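Tundura wiper, notebook. 6th November, Allumwood, gym end first and then back on the bench.

Carried on from the shoulder rebuild. Left arm back on the trolley, right arm still in bits on the bench waiting for the wrist coupler from Kratochvíl. Libor rang them, it's left the shop, no tracking. So no two-arm runs. Decided to use the time on the wiping motion itself, by hand, on the floor, as it really gets done after a session. We've been guessing at it since April and the guesses are all baked into the path planner now.

Spray bottle, small white cloth, folded tissue for the fiddly bits. Bells left in the row by the barbell as they were, I didn't tidy the spacing. If the arm can't cope with how people leave them then I want to know now.

First go: just wipe the handles, left hand, and see what the right hand wants to do. I'd told myself the right would stay out of it. It won't. Goes in low towards the next bell along every time, or hovers, before the left has even got any pressure on. Small bell is the worst, the moment you press down on the top of the handle off-centre it wants to rock.
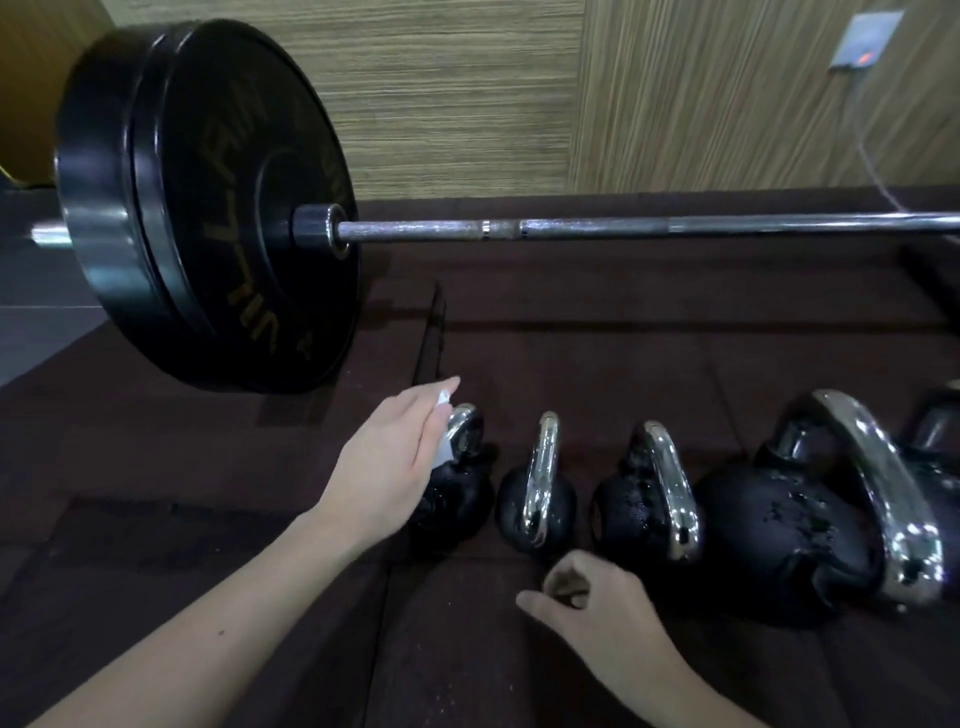
Tissue v. cloth. Tissue folds down small and gets in where the handle meets the body, but it sheds and goes to mush if the bell has had too much spray. Cloth is better everywhere except that inside corner. For the pad on the arm I'd go cloth over foam and accept a dirty corner for now. Ľudovít disagrees, says the corner is where all the chalk sits and if we skip that what's the point of the thing. Fair. Put it on the list.

Spray amount. I overdid it. Body gets wet as well as the handle and then the holding hand slides on the body. Which matters, as the plan was to have the right gripper hold the body. Rubber pads on a wet curved surface... not keen. Options:
- spray the pad, leave the bell alone
- hold by the handle base instead of the body
- more squeeze (no, the fingers flex enough as it is)

Going with spraying the pad first. Cheap to try, the pump is already on the left side and only the nozzle has to turn round. Need a longer bit of tube.

Second go, slower, talking it through while Libor wrote down where each hand went. Sequence I seem to use without thinking: right hand flat on the body, fingers spread, left starts at the top of the arch, goes down the near leg, back over the top, down the far leg. Then underneath the arch last, pinching. Never a full loop round in one stroke. The planner does one full loop and that is exactly where it stalls the wrist. So split it. Two short strokes from the top, then the underside as its own move. 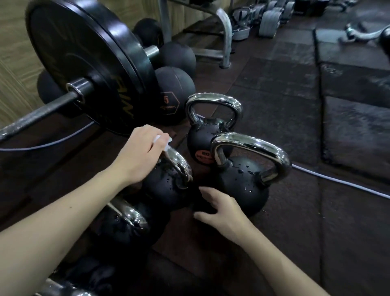
Left wiping the handle, right hand on the body to steady it. Water beaded all over.

Spread fingers matter more than I expected. With a fist against the body the bell turns under the wipe, with the fingers out it stays put. Our gripper is basically a fist. Could print a wider palm plate for the right side, something shallow with a soft face. Sketched on the back of the cutting list, will redraw it properly. Check the plate clears the neighbouring bell, the gaps in a row left by real people are tight and the handles stick out wider than you think.

Glare. Chrome handles under the ceiling light are horrible for the vision side. Ran the handle finder on the last set of stills Ľudovít collected, 3,129 of them, and looked through the misses while I had my tea. Nearly all the ones I opened were the highlight on the arch getting read as a gap in the handle, so it thinks there are separate bits. Water drops on the bodies also throw it, gives speckle that looks like edges. Polarising film in front of the lens is the next thing to try, Libor has an offcut. Otherwise just lower the exposure and live with black bodies on a black floor, which will be its own problem.

Netent board: still dropping the force reading now and then. Reseated the connector, better, not fixed. Suspect the crimp on the left elbow run, I did that one in a hurry. Redo it with the proper tool. Until then the limit stays at 35 N in the config and the wipe is capped under that. DON'T raise it to make the wiping look better, I know I will be tempted. Wipe speed is at 70 mm/s, leave that alone as well so that we change one thing at a time.

Third go. Tried holding by the handle, low down, where it comes into the body, with the left over the top. Feels much steadier than holding the body, even damp. But then there's a patch under the holding hand that never gets wiped, and you have to swap hands to do it, and swapping is a pain for the arms because they cross. Could release, back off, come round the other side. Slow but no crossing.
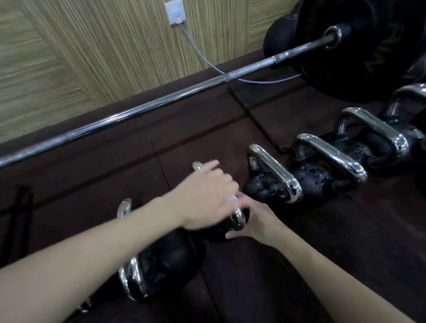 Timing so far is no use to anyone, I kept stopping to talk. Do a clean set next time with nobody chatting, same order along the row each go.

Cables on the floor again near the wall. The trolley wheel will catch on that sooner or later, and the front castor barely gets over the mat seams as it is. Either clip the cable up or keep the parking spot on the other side of the bar. Also had a go at pushing the trolley up to the row by hand and the barbell is right where the base wants to be if you come in from the wall side. So approach from the open side only, write that into the start checks.

Libor thinks we should do the smallest bell last as it's the hardest to hold down. I'd do it first, if the hold works on that one it will work on the heavy ones. Left it open.

To do:
tube + turn nozzle round (me)
palm plate, draw and print, v2 of the right gripper (Libor)
recrimp left elbow (me, before anyone powers it up)
polarising film test, same light as today (Ľudovít)
split the handle path in the planner, top first, underside seperate
chase Kratochvíl if no coupler by midweek
more cloths. The foam offcuts are in the drawer under the vice, not in the box marked foam.

Dried the bells off and put the spray back. Trolley is on charge, the arm's parked low with the brake on. Estop key is in the tin.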